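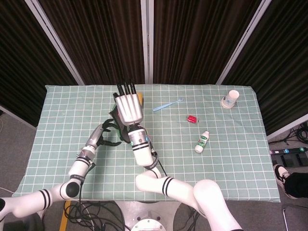 About Tenthorpe

Tenthorpe began at a kitchen table, with one length of checked cotton and a sewing machine that Saskia Ngata had on loan from her aunt and was in no hurry to give back. She wanted a tablecloth that could stand up to a real household, the kind where somebody does homework at one end while somebody else is peeling carrots at the other, and she couldn't find one she liked, so she made it herself (and then made three more for the neighbors, who had asked very nicely).

These days we cut and hem everything in our workroom on Kosness Lane, and there are 21 of us, counting the two who only come in on mornings. We offer 139 combinations of size and color, from the little Molefe square for a balcony table up to the Zesonitz, our longest cloth, made for the sort of family that borrows chairs every holiday. Pale greens and soft checks are still what we love best – they go with nearly any plate you own, and they look cheerful even on a gray January afternoon.

We also mend. If a hem comes loose or a corner gets scorched, send your cloth back to us, washed please, and we'll do what we can. The workroom door is open until 3 most afternoons, and you're always welcome to come in and feel the fabrics before you choose.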